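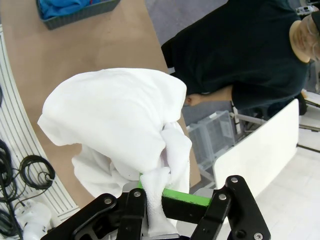
About Drosa

Drosa supplies verification services and reusable test environments to companies that design integrated circuits. The firm was established by Kvido Baláž and maintains 2 engineering offices, which together employ 332 people.

Our engineers prepare test plans, build simulation models and review coverage before tape-out. Bastilora, our regression management platform, is licensed separately - support is included for the full term.

Drosa has completed almost 482 client projects to date. Inquiries may be directed to either office.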